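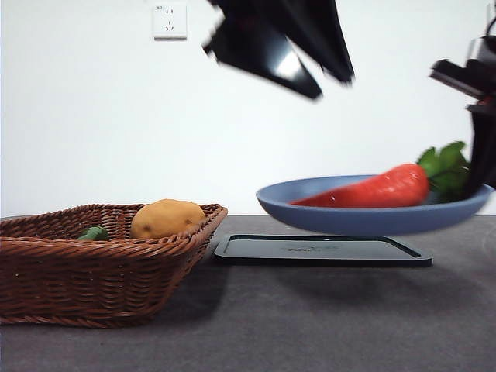
Grupo de Software de Planeamento e Controlo | Laboratório Bundgaard

Nova versão do Stukuvent coordena dois braços com um só planeador

16 Feb 2021

O grupo de software do laboratório Bundgaard colocou hoje à disposição dos parceiros a versão 4 do Stukuvent, o programa que usamos para planear e executar os movimentos dos nossos postos de dois braços. A mudança principal está no planeador. Até à versão anterior, cada braço tinha o seu próprio plano, e um módulo separado decidia qual dos dois devia esperar. Agora as duas trajetórias são calculadas em conjunto, no mesmo espaço de tempo, e a espera só aparece quando é mesmo necessária.

O trabalho de ensaio foi feito com tarefas de mesa: um cesto com legumes artificiais, um prato azul-claro e um tabuleiro preto. São objetos simples, mas pedem bastante ao software. O prato é raso e tem a borda um pouco aberta, de modo que uma pequena inclinação pode fazer rolar a cenoura. Por esta razão, o controlador recebeu um limite novo para a inclinação da pinça, que fica ativo durante todo o transporte e que o utilizador pode alterar no ficheiro de configuração da tarefa.

Caradog Phillips, responsável pelo planeador, explica que a dificuldade maior foi a comunicação entre os módulos. «O módulo de perceção enviava a posição dos objetos com um atraso variável, e o planeador tratava esta posição como atual. Com um braço o erro era pequeno. Com dois braços em movimento, já não podíamos aceitar», diz. A nova versão junta a cada medição o momento em que ela foi feita, e o planeador corrige a diferença antes de calcular o passo seguinte.

Na comparação interna foram executadas 212 sequências gravadas no simulador, as mesmas para a versão antiga e para a nova. O tempo máximo de replaneamento ficou em 200 milissegundos, que era o objetivo combinado com a empresa Toltness, nossa parceira neste projeto. Duas sequências terminaram sem plano válido e estão descritas nas notas da versão. Nos dois casos, a pega pedida ficava demasiado perto da borda do cesto.

Foi alterada também a ferramenta de visualização. Os estados dos dois braços aparecem agora na mesma linha de tempo, com os pedidos de espera marcados a outra cor. Quem tem ficheiros de tarefa da versão 3 deve passá-los pelo conversor incluído no pacote. Os parâmetros de velocidade são mantidos, mas as zonas de exclusão têm de ser verificadas à mão, porque o sistema de coordenadas passou a ser comum aos dois braços.

O pacote está no repositório interno, na pasta Dostside, junto com o manual em português e em inglês. Os erros devem ser comunicados pelo formulário habitual, com o registo completo da execução em anexo. Uma correção pequena para o conversor está prevista ainda para o mês de fevereiro.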